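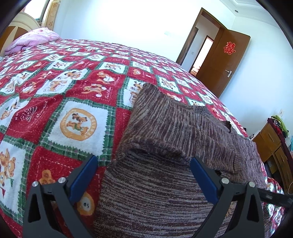

Fold or hang for chunky knits?? need to settle this
Knitting & Yarn Care > Storage and Washing

patchmaple
ok so cleaning out the sweater drawer before it gets warm and I have a question that is probably dumb. Maroon/brown/gray marled pullover, the fine stripy kind where the yarn does the work. Folded it on the bed, sleeves in, then bottom half up, and I get this fat roll across the middle every single time. Won't lie flat. Drawer is 76 cm wide so width is fine, it's the height. Do I hang it? Roll it? My mom hung everything and everything had shoulder bumps.

tenbelow
Do NOT hang it. Knit that weight will grow, ask me about my gray cardigan that is now a dress

Orla_knits
Fold in thirds not in half. Sides in, sleeves straight down the back, then bottom third up, top third over. The fat roll is from folding in half with the sleeves bunched right at the fold line.

patchmaple
@Orla_knits sleeves crossed or straight down?

Orla_knits
straight down. Crossed = lump

dkf400
Hanging is fine if you do it right. Fold it in half lengthwise, lay it over the hanger so the body goes over one side and sleeves over the other. No shoulder bumps. Have done this for years with heavy stuff, zero stretch.

tenbelow
zero stretch you noticed

dkf400
I measured. Not going to argue about it again

Orla_knits
The over-the-bar thing does work for a week or two. For a whole summer no, you get a crease line from the bar and it takes a steam to get out.

patchmaple
what about rolling

Bramblewick
I roll. Lay it flat face down, arms in, roll from the hem up, stand them in the drawer like files. You see all the colors at once and dont have to dig. Mine is a cheap Zirngate divider thing cut down to fit.

tenbelow
rolling ok for thin ones. Thick ones spring open and you've got a cabbage

Bramblewick
Not if the drawer is full lol

cmillet
Clémence Millet here (mod). Before anybody stores anything, wash it. Moths go for skin oil and food spots way more than clean wool. Cool water, squeeze in a towel, dry flat all the way through, and I mean the thick bits too, hem and cuffs. Then fold. Most of the "moth problem" threads in here start with a sweater that went away dirty in February.

patchmaple
no tag in mine so idk if its even wool. It was a gift. Cool wash safe either way?

cmillet
Yes. Treat it like wool until you know different. No wringing.

dkf400
Burn test on a snipped yarn end from an inside seam. Wool smells like hair and goes to ash, acrylic melts to a hard bead. Over the sink pls

tenbelow
great advice, set the sweater on fire

dkf400
a SNIPPED END

Orla_knits
Back to the question. If it's bulky and you only have one drawer, put it at the bottom unrolled, folded once, thin stuff on top. Weight on top flattens the roll by itself. Also fold on a hard surface if you can, table or the floor. On a bed everything sinks and you never get a clean edge, worse with a fleece blanket bc it grabs the knit.

patchmaple
ohh that might be it. Mine's fleece, the red and white patchwork teddy bear one, still not put away from the holidays. It grabs everything

Bramblewick
teddy blanket stays on till April here, kids vote

cmillet
Cedar blocks are fine but sand them once a year or they do nothing. Masia ones are ok, the Bailly sachets are mostly perfume imo.

Bramblewick
disagree on Bailly, never had a hole since

cmillet
You also wash yours first.

Bramblewick
...fair

patchmaple
Update, did thirds on the kitchen table, sleeves straight. WAY flatter. Drawer closes. Still a bit puffy at the neck but whatever. Thx Orla. Washing the rest tonite before they go in

dkf400
hanger would of been quicker

tenbelow
let it go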